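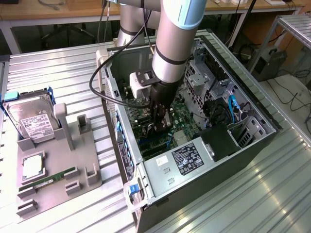
*Tempo de leitura: 4 minutos*

Quando liguei à Sorcha Lenihan para falar da avaria de fevereiro, ela riu-se antes de eu acabar a pergunta. "Qual delas?", respondeu. Depois ficou séria, porque sabia perfeitamente qual: a das memórias partidas, a que deixou a célula de desmontagem da Bollthorpe parada 14 dias e que na oficina ainda hoje tratam simplesmente por "a coisa".

Eu já conhecia a célula de uma visita anterior e confesso que sou fã. O braço mete-se dentro das torres velhas, tira o que ainda presta e vai pousar processadores, módulos de memória e discos no suporte cinzento ao lado, cada um na sua ranhura. Fica-se ali a olhar como quem olha para uma lareira! A Sorcha, que programa aquilo tudo, não tem a mesma paciência contemplativa. "Eu olho e só vejo os cabos", disse-me. "Os cabos dentro da caixa, o cabo do próprio braço... é tudo sítio para prender."

E foi mesmo um cabo, mas já lá vamos.

O primeiro sinal apareceu de manhã cedo, às seis e pouco. O Daithí Phelan estava a abrir o turno e reparou que um módulo tinha ficado torto na ranhura. Endireitou-o à mão (com a célula parada, faz questão de sublinhar) e mandou seguir. "Um módulo torto não é notícia", contou-me ele, "temos disso todas as semanas." Só que a seguir veio outro, e depois um terceiro já com o canto da placa rachado. Ao fim da manhã havia 24 módulos no caixote dos estragados e ninguém percebia porquê.

A primeira suspeita caiu no Hirkerora, o programa que calcula os pontos de preensão. Perderam dois dias com isso. Josphat Laizer, o técnico da Unaren que deu apoio à distância, pediu os registos todos e passou uma noite a compará-los. "As posições calculadas estavam certas", explicou-me ele numa chamada cheia de eco. "O braço ia para onde lhe mandavam ir. A garra é que chegava lá inclinada."

Inclinada quanto? Pouquíssimo, coisa que a olho não se via. O cabo que vai até à garra tinha sido preso com uma folga demasiado curta na última manutenção, e quando o pulso rodava para entrar nas torres mais fundas, o cabo esticava e puxava a garra para o lado. Com o tempo, os parafusos do suporte foram cedendo. Nas torres baixas não acontecia nada, o que explica que os testes passassem sempre - usavam uma torre baixa, a mesma há anos!

Perguntei à Sorcha se houve perigo para alguém e ela demorou a responder. "Houve uma parte que me tirou o sono", disse por fim. O controlador tem um limite de força que devia parar o braço quando encontra resistência. Estava lá, estava ligado, mas alguém o tinha subido meses antes para arrancar um lote de placas teimosas, e nunca mais voltou ao valor normal. Por isso é que o braço, em vez de parar, continuava a empurrar o módulo contra a ranhura. "Se fosse uma mão, também empurrava", disse o Daithí, que estava ao lado dela e que até aí tinha andado a brincar com a conversa. As barreiras funcionaram sempre e ninguém se magoou, mas percebi que o assunto ainda lhe custa.

Quem mandou parar tudo foi a Noreen Brophy, a responsável da oficina, contra a vontade de meia casa. Tinham mais de 200 torres à espera e um cliente, a Ó Ceallaigh, a telefonar todos os dias. "Disse-lhes que as torres não se estragavam por esperar", contou-me ela. "Não acharam graça nenhuma."

O arranjo em si foi quase humilhante, palavra da Sorcha: parafusos novos, folga a sério no cabo e uma marca de tinta para se ver logo se alguma coisa roda. O limite de força passou a pedir uma segunda assinatura para ser alterado, e volta sozinho ao valor de origem no fim de cada turno. Os testes fazem-se agora também com uma torre funda, que o Daithí foi escolher ao armazém e onde escreveu "NÃO DESMONTAR" a marcador.

Desde o rearranque passaram pela célula 1,472 módulos, dizia o contador quando lá voltei. Perguntei quantos tinham saído rachados. "Dois", disse a Sorcha, "e um deles fui eu que deixei cair."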